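Slept badly, up at six, decided this was the day for the drawer. I have been deciding this since May. Every flat I've lived in has had one, and each time I move the contents get tipped into a bag and tipped back out into the next one, so by now some of it has lived in Skendport longer than most of my friends did.

Breakfast first, obviously. Then the dishes, then a long look at the electric bill (366, which I refuse to discuss even in here), then I wiped the top of the fridge. At half past ten I ran out of other things to be good about and pulled the drawer right out of the unit. It came out faster than planned. My shin has gone an interesting color.

Trash bag on one side, shoebox for Princess on the other. She says she'll take anything the kids at Wevdale can play with, and then she looks at what I give her and says "anything within reason." Dead batteries went in a jar. A key went in my pocket, because you can't throw out a key. I tried it in the front door, the mailbox and the bike lock, and now it's in the kitchen drawer, so that one has officially begun.

Found: a receipt from Kırmızıgül for two teas and a slice of something, with 2346 written on the back in my own handwriting, very firmly, underlined. It must have mattered. I sat there for quite a while trying it on like a hat. Not the alarm, not the old building. I put it back in the drawer, and yes, I know.

Gerardo called around noon about the Trorach job and asked what I was up to. I said sorting. He asked how it was going and I said I was making piles. He said that's what he tells people about his whole career. We talked for 20 minutes about whether he should ask for the extra week – he should, he won't – and by the time I hung up I'd absently put half the trash pile back with the keep pile. Had to do it again. Was stricter the second time, mostly out of spite.

What survived went into the tray with the green rim. I spread the flowered cloth first, the one with the gray-lilac blossoms, because if I'm going to lay out my worldly goods I'd like it to look as though some thought went into it. I filled the near side and felt very pleased about all the room left at the back. I give it a week.

The little red bottle is in there, the one with the Japanese label. There's a symbol on it that clearly forbids something and I can't read what. I've decided to obey it in a general way by doing nothing with it at all. Also the see-through round thing with the coral-pink ridges inside, which I have kept through three moves purely because it's nice to look at. Also the white loop, about which I have no memories whatsoever. I held it over the trash bag twice.

And the carrot knife. It says CARROT KNIFE right on it, in case you were about to get ideas. Orange and blue, with a yellow-green button, all plastic and about as menacing as a salad. My nephew left it here and his mother has never once asked for it back, from which I draw my own conclusions. It was supposed to go in the shoebox. I put it in the shoebox. Then I thought of Princess at Wevdale with a roomful of six-year-olds and a knife from me, even a vegetable one, and took it out again. That was my stated reason. I like the button.

So the shoebox ended up with a pack of cards, some crayons and a yo-yo. Princess will say thank you in that voice.
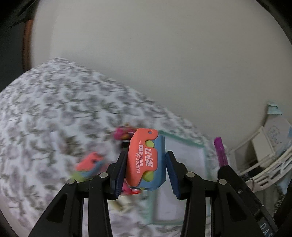
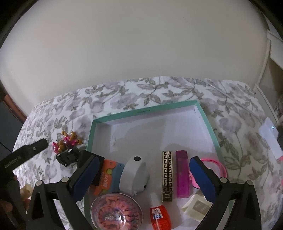
The carrot knife held up in a black gripper, then the green-rimmed tray, both over the good flowered cloth.

Leftover soup for dinner. The drawer went back in on the third try and now it sticks, which it never did when it was full. I still have to email Gerardo the Trorach dates and find something for this shin. Tried 2346 on the suitcase lock before bed. No.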